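Medicines on Admission
Course handout 2, Gisa School of Nursing
Tutor: Reijo Koivisto

Read this before Monday's session. It runs for 60 minutes and we will spend most of that on the case at the end, so the background below won't be repeated in class.

When a patient comes on to a ward, somebody has to find out what they were taking before they arrived. The prescription written on the ward should then match that list, or differ from it for a reason that has been written down. This is called medicines reconciliation. In the course we split it into collecting, checking and recording.

Mistakes at this stage are easy to make and can last for the whole stay. A missed tablet on the first evening is often still missing at discharge, and by then the GP may take it as a deliberate change. 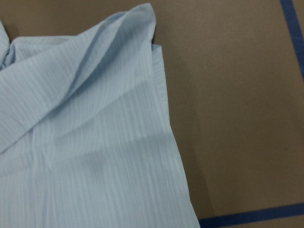 Collecting the list

Use at least two sources. The patient is one of them if they are well enough to talk. Others are the GP record, a repeat prescription slip, the community pharmacy, a care home chart, a relative, or the medicines themselves if they came in with the patient.

Each source has gaps. The GP record shows what was prescribed, and the patient may have stopped taking it months ago. A care home chart shows what was given but may leave out anything the hospital clinic supplies directly. Boxes brought from home can be old, or belong to someone else in the house, so read the name and date on every label.

Ask openly. "Tell me what you take in the morning" gets more than "Do you take anything else?" Then ask by name about the things people leave out:
inhalers and sprays
eye drops
patches, creams and injections
tablets taken once a week
anything bought without a prescription, including herbal products
allergies, and what happened when the reaction occurred

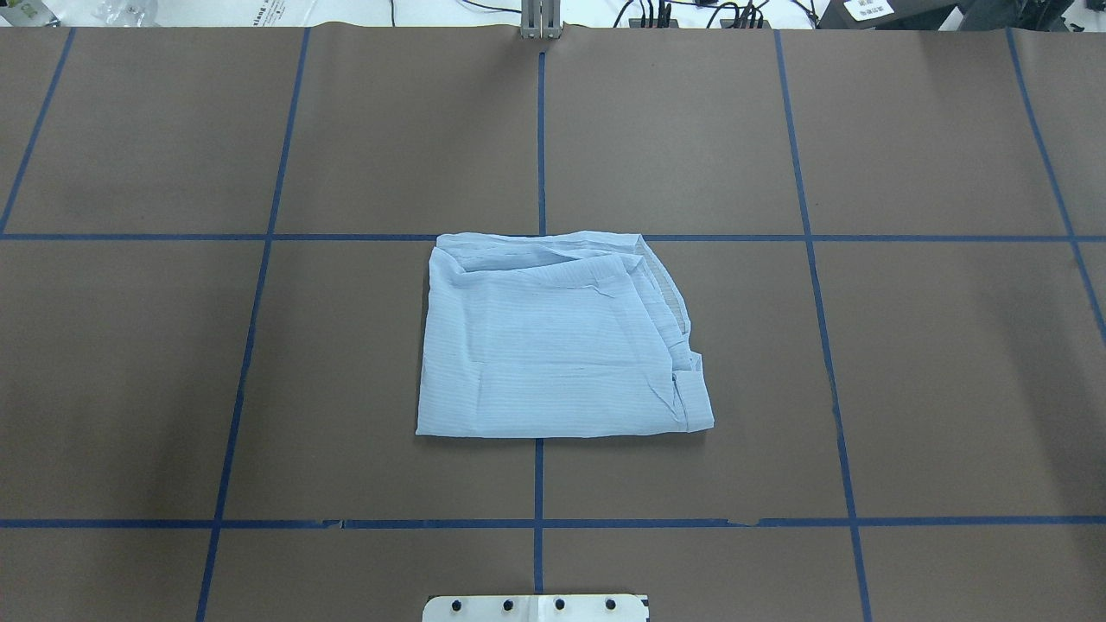

Folded light blue cloth on brown paper with dark blue tape.

Checking and recording

Compare the list with the ward chart line by line: name, dose, how often, and by what route. Where they differ, find out whether the doctor meant it. A blood pressure tablet held back because the patient is dehydrated is a planned change. The same tablet left off with no note is a discrepancy and goes back to the prescriber.

Write down which sources you used and when. "Checked with pt" is not enough. Anything you could not confirm is written as unconfirmed, with the name of the person who will follow it up.

On Priline ward, where most of you have your first placement, there are 22 beds and the pharmacist visits on weekday mornings. Patients who arrive on a Friday night may not be seen by pharmacy until after the weekend. Flag these at handover, starting with anyone on insulin, blood thinners, or medicines for epilepsy or Parkinson's disease.
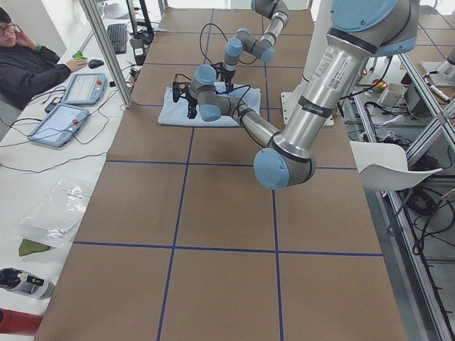 What should I do if the patient's account and the GP record disagree?

Write down both versions and tell the prescriber. Don't choose between them yourself. A call to the community pharmacy will often show when the item was last collected.

For the session

Read the Cisneros case in the course folder and list every discrepancy you find. Bring a written summary of no more than 700 words. Students on placement at Prikusen should use the paper chart, as the electronic one is laid out differently there.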